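**Koskela Supply Room - progress report, May**

Dear Selina Bachmann,

Thank you again for your patience with us over the winter. I know the last report was mostly apologies and floor plans, so I'm very happy to have some real sorting to tell you about this time!

The shelves from Grasotex went up in the second week (a day later than we'd hoped, but they came with all their brackets, and after last year I count that as a gift). Since then we've worked through the whole of the Claltham stock, all 869 items of it, and everything has a line in the register with a shelf number and a date next to it. Of those, 84 were duplicates or had lost their labels. They're in the side closet for now, and I'd like your okay before we pass any of them on to the Stomlow branch, who have been asking very nicely.

We've also changed how the small things are kept. You may remember the old cardboard trays, which sagged in the middle and let everything slide together. We've moved over to plastic bins, the see-through kind, and the difference on a busy morning is wonderful - people find what they came for and put it back where it lives. Bottles are sorted by size on the table first and then go up on the shelves, big ones at the bottom. I was doubtful about giving up a whole table to sorting, I'll admit, but it has earned its place.

Spending is close to plan. The bins cost a little less than we'd set aside and the shelves a little more, and the two very nearly cancel out. The one thing I'd still like to buy is a decent label printer, as my handwriting has become a bit of a talking point.

Two jobs are left over from the spring list. The tabletop has picked up scuffs and could do with a good going-over, and the register needs a column for refills, which I keep promising to add. I'd expect both to be finished within four weeks, along with the handover notes for Stomlow. If you'd like to stop by before then, mornings are best, and the coffee is much improved.

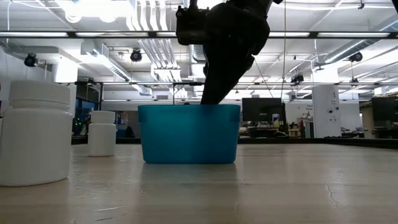

One last question about the side closet: would you rather have the list of duplicates by email, or shall I print it and keep it here for your visit? Either is easy for us.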